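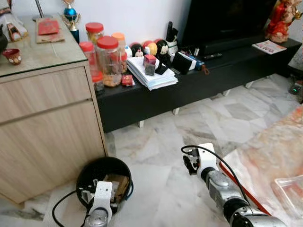
How to hand over a tidying round to the two-arm unit

These notes are for housekeeping staff at Dotlow serviced flats. They cover living rooms only. Kitchens and bathrooms are still done by hand, and so are all beds.

Dotlow has 36 flats, and 18 of them are now on the robot list. The list is kept in the linen office and Irena Michalski updates it. If a flat isn't on the list, clean it the usual way.

What you need

The room sheet for the flat, a roll of bin liners, a pencil and the tablet. The tablet must be charged before you leave the office.

Step 1. Walk the room

Go in first, on your own. Look at the floor and decide what is rubbish and what belongs to the guest. The unit picks up what you have marked on the tablet and leaves the rest. Packaging, card and plastic sheeting can be marked as rubbish if they are clearly finished with. If you aren't sure, mark the item as "keep" and ask at the desk.

Step 2. Leave the surfaces alone

Cabinets, TV consoles and shelves are not part of the round. Long-stay guests keep all sorts on them - snack jars, ornaments, post, trophies - and these stay where they are. Dust around them yourself afterwards. Don't move them to the floor to make space, as anything on the floor may be taken for part of the job.

Step 3. Put the bin down

Use a round, open-topped bin and stand it on the floor to the left of the unit. Take the lid off if it has one. Large pieces of card go in more easily if you fold them first.

Step 4. Check the cables

Look along both arms. The cables should have enough slack to follow the arm, and nothing should be standing on them. Move rugs out of the way. Marble and tile floors need no other preparation.

Step 5. Start the round and stay in the flat

Press Start on the tablet and stand behind the yellow line on the mat. You can do the windows or fill in the room sheet while it works, but you mustn't leave the flat. If it drops the same thing twice, press Pause, pick the thing up yourself and press Continue. Thin plastic gives it the most trouble. With a big sheet, it is quicker to bundle it up by hand before you start.

Step 6. Finish off

Press Park and wait for both arms to stop. Empty the bin, vacuum, and write the time on the room sheet along with anything you had to do by hand.

What changes in your shift

Robot flats count the same as ordinary flats on the rota, so your number of rooms stays the same until July. There is less bending, and more standing and watching. Zuzanna Żak and Teresa Jasińska both found the first week slower than working alone, and their room sheets show it. We went through 657 room sheets from the trial, and most of the notes were about plastic bags and wrapping.

Pay is unchanged. Training is paid time and takes one morning with Dariusz Baran. Anyone who would prefer to stay on ordinary flats should tell Irena before the July rota is drawn up.

Faults go to Dariusz on extension 18. Write the flat number on the sheet as well.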